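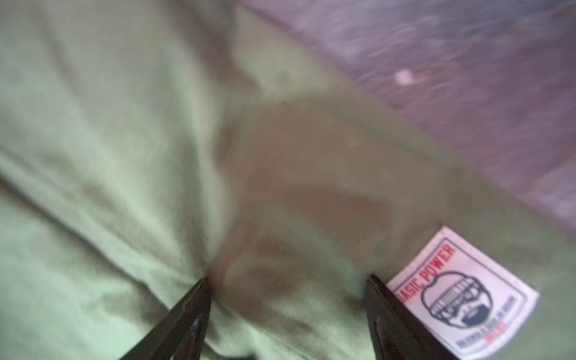 Ticket 3755
Queue: Bado cell, textile handling
Opened by: Alvar Amundsen
Component: cell setup rules, section 2 (workspace clearance)
Status: in review

Summary: Section 2 of the setup rules says the work surface must be clear of everything except the item being handled and the target basket. It does not say what counts as the work surface, or who signs that it is clear. Operators at Trolville read it one way and we read it another. Two-arm fold runs are being accepted at one site and rejected at the other for the same layout.

Steps to reproduce:
1. Lay one garment flat in the middle of the surface.
2. Leave a second garment folded at the back.
3. Leave desk items at the side, outside the marked reach.
4. Run the pre-start check.

Expected: the check fails, or the rule states that it passes.
Observed: the result depends on the operator. Of 40 pre-start sheets from January, 20 carry no entry in the clearance field at all.

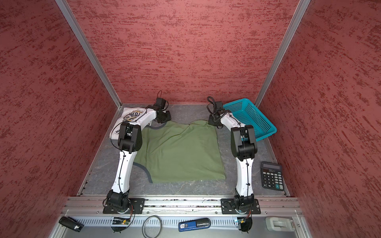
Holger Westerberg: I would not read the rule that strictly. The reach limits in the controller already keep both arms off the side strip. If an item is outside the limits it is not in the workspace, and the sheet should say so. What I do want kept is the ban on loose items between the arm bases.

Alvar: The limits are set for the gripper tip. They do not cover a sleeve or a strap hanging from it. A held garment can sweep well past the tip position, and it can drag whatever it lands on. Proposed wording:

2.1 The work surface is the full area inside the walls, up to the front rail.
2.2 Items not used in the run are removed, or listed by name on the pre-start sheet.
2.3 Clearance is measured from the longest hanging part of the item, with the arms at their widest planned position.
2.4 Cables on the arms are checked for snag points before each change of item type.

Bags need a separate line. Handles form open loops, and a finger can enter a loop without the force reading changing much.
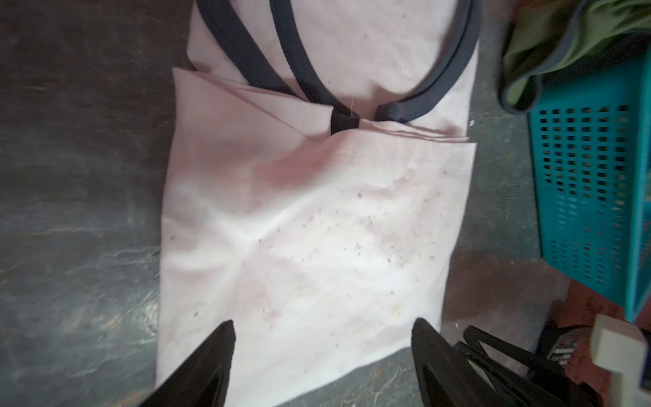
For that reason 2.3 should treat a handle as fully extended even when it is lying flat. The grip point should be on the body of the bag, clear of the stitching, unless the task calls for a handle grasp. If it does, reduce the speed to the limit in the Jansen profile and keep one hand at the stop button.

Ívar Oddsson: Tested the 2.3 wording on paper against our item list. It works for shirts and bags. For two-arm stretches please add that both grippers must report closed before either arm lifts. Uvance has this in its own site rules and we have been copying it by hand.

Alvar: Added as 2.5. Also added that tension is released by lowering both arms together, before either gripper opens.

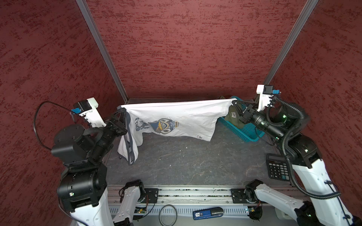 Two-arm hold, shirt gripped at both ends. Applies to 2.3 and 2.5.

Holger: Fine with 2.1 to 2.5. The rail still needs a decision. Under 2.1 it is the boundary, so small items resting on it are neither in nor out.

Alvar: Changed 2.1 to "up to and including the front rail". Fixed boards and wiring are exempt.

Open items:
- Pre-start sheet needs a mandatory clearance field (Doğukan Keskin)
- Trolville to confirm the revised 2.1
- Check whether roughly 2 seconds is enough for the gripper-closed signal to settle

Next action: Kjell Løken to merge the text into the draft. Ticket stays open until both sites have run with the new sheet.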